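Why do shadows get long?

Shadows! You've had one following you round since you were a baby. Ever stopped to look at it? Go on, have a look now. Curtains open, lamp on, whatever you've got.

OK. First bit. What IS a shadow.

Light goes in straight lines. It can't bend round your elbow. So if something solid is in the way, the light stops there, and the patch behind gets less of it. Darker patch = shadow. Same outdoors, same in a room with a floor and a few walls.

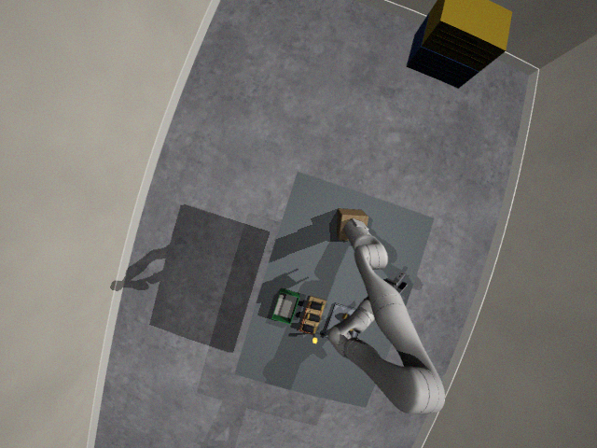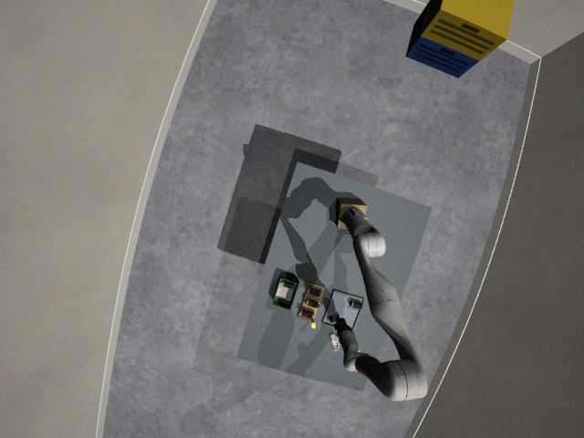 A shadow isn't a thing, by the way. You can't pick it up or roll it up or put it in your bag. Just a place where less light gets to. Kiyoshi Sakamoto in Year 3 wrote to us and asked how much a shadow weighs. Good question Kiyoshi! Nothing. Zero grams. Even an elephant's.

Now the long and short business.

Go outside at lunchtime in summer. Your shadow's a squashed little blob by your feet. The sun is high up, shining down on the top of your head, so not much ground gets blocked.

Go out again just before tea. Whoa. Legs like a giraffe. The sun's low now, light comes in sideways, and your body blocks a great long strip of it. You haven't grown. Sorry.

Morning is the same as late afternoon, only pointing the other way. Sun comes up in the east, so morning shadows point west-ish. Sun goes down in the west, so evening ones point east-ish. People used this to tell the time for thousands of years before clocks. A stick in the ground, some marks, done. That's a sundial.

TRY IT: torch and toothbrush

You need a torch, a toothbrush (any colour), a bit of blu-tack and a darkish room.

Stand the toothbrush up on the table with the blu-tack. Torch on, held up high over the top. Tiny shadow! Now bring the torch down slowly, down down down till it's nearly on the table. Watch the shadow streeetch. You've just done a whole afternoon in ten seconds.

Then move the torch closer to the brush and further away. What happens to the shadow on the wall behind? Closer torch, bigger shadow. That's how shadow puppet people make a monster out of a hand.

Don't shine the torch in anyones eyes. And never look straight at the sun, not even for a second, not even with sunnies on. It can hurt your eyes for good.

Fuzzy edges

Look at the shadow of a pole. Near the bottom the edge is sharp. Up the far end it goes all soft and blurry. Weird, hey?

It's because the sun isn't a dot, it's a big round disc in the sky. Some spots near the edge of a shadow can see part of the sun but not all of it. So they're half dark. Scientists have a word for the half dark part: penumbra. The properly dark part is the umbra. Yes, a bit like umbrella. Both words come from the Latin for shade.

On a cloudy day the light comes from all over the sky at once, so it sneaks in from every side and your shadow nearly dissapears. It's still a tiny bit there. Look right under a parked car.

What colour is a shadow?

Most people say black. Check one on snow or white concrete on a sunny day though. Bit blue! The sun's light is blocked but light from the blue sky still gets in. Mayu Kudo painted hers purple for the Amcombe library wall and some kids told her it was wrong. Near enough, we reckon. Painters have done it that way for ages.

The biggest shadow you'll ever be in

Night time. Really. Night is when your half of the Earth has turned away from the sun, so you're standing on the dark side of the planet. The Earth's shadow stretches way out into space behind it too, and now and then the Moon goes through it and turns a rusty red colour. That's a lunar eclipse, and it's safe to look at with just your eyes.

Your turn

Get a friend and some chalk. Stand on the same spot at breakfast, lunch and after school, and have them draw round your shadow each time. Write the time next to it. Swap places and do theirs. Send us a drawing of your longest one, Nayara Siqueira at the Pledton kids' page opens all the mail and she's got a whole noticeboard to fill up. Put your first name and age on the back please!

Next time: why is the sea salty?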